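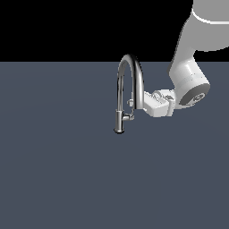 Hi, I'm Lucía Toledo, and I run Wikico, which is a big name for what began as me, a laptop and a borrowed desk over a piano shop in Warnanham. We look after publicity for choirs, chamber groups and small festivals. Press releases, program notes, season brochures, websites, the newsletter you keep meaning to send. If it has words in it and it's supposed to get people into seats, we probably do it.

I came to this sideways. I sang alto in choirs for most of my twenties (second row, left side, never a solo, very happy there) and paid the rent by writing catalog copy for a furniture company. Then our choir put on a wonderful Monteverdi program and hardly anyone came. The poster had gone up four days before. The website still had the Christmas concert on it! I was so cross that I offered to do the next one myself, and the one after that, and by the following spring two other choirs had asked if I'd do theirs too.

So that was the start. These days there are a few of us, plus a photographer and a translator we call on when we need them. We've worked on 392 concerts so far, from a full-length oratorio with three hundred singers and a children's chorus down to a lute recital in a library with 50 chairs. I loved the lute recital. We had to bring in a bench.

How we work

We start by coming to a rehearsal. I know most agencies begin with a questionnaire, and we do have one, but I can't write about a group until I've heard them stop and start a few times. You learn such a lot in a rehearsal — who makes the jokes, which bit the conductor is secretly proudest of, what the tenors are worried about. A good half of our best press lines came out of somebody muttering in a coffee break.

After that we write you a plan for the season. It's short, two pages, and it says what goes out, when, and who has to approve it. Please do pick one person to approve things. I've lived through a brochure that went to eleven soloists for comments and I'd like to never do it again.

Then we get on with it. You'll hear from us every other week, more in the run-up to a concert, and you can phone. We like the phone.

Some of the people we work with

Zabala is a string quartet that plays a lot of new music, and they were our first client outside the choir world. Their old biography ran to nine paragraphs and listed every masterclass they'd ever sat in on. We got it down to three, plus a line about the cellist's bicycle, and presenters now print the thing as it is without chopping it.

Pumik is a July festival of early opera, held mostly in barns and once in a boathouse. We do everything for them: website, tickets page, program book, the local radio calls, the signs that say which field to park in. It's the most tiring ten days of my year and I look forward to it from about Easter on.

We also write program notes for groups that don't need anything else from us, and this has quietly become one of my favorite parts of the job. I try to write them for the person who got dragged along by a friend. No "sonata-allegro form" in the first sentence, please. Tell them what to listen for and maybe what the composer was grumbling about that year.

What we don't do

We don't book artists or negotiate fees, and we don't promise reviews. Critics go where they like. What I can promise is that they'll know about your concert in good time, with the dates right and the accents on the names where they belong (I have feelings about this, as you can imagine).

We're small, so we take on new groups 2 times a year, in spring and in early fall. If you've got something urgent in between, write anyway and I'll tell you straight whether we can fit it in. The office is open from 9:30 in the morning, and there's usually someone practicing scales downstairs, so don't mind the background music when you call.

Comments

altoforever: We sang the Monteverdi! I remember that poster. Someone had put it up behind a door.

Martin: Do you do program notes for amateur orchestras as well, or just choirs and chamber groups? We have a concert with a Dvořák symphony coming up and our usual writer has moved away.

Lucía: Hi Martin, yes, happily! Send me the full program and your print deadline and I'll get you a price.

barnowner2: The parking signs were excellent this year. Nobody ended up in with the sheep.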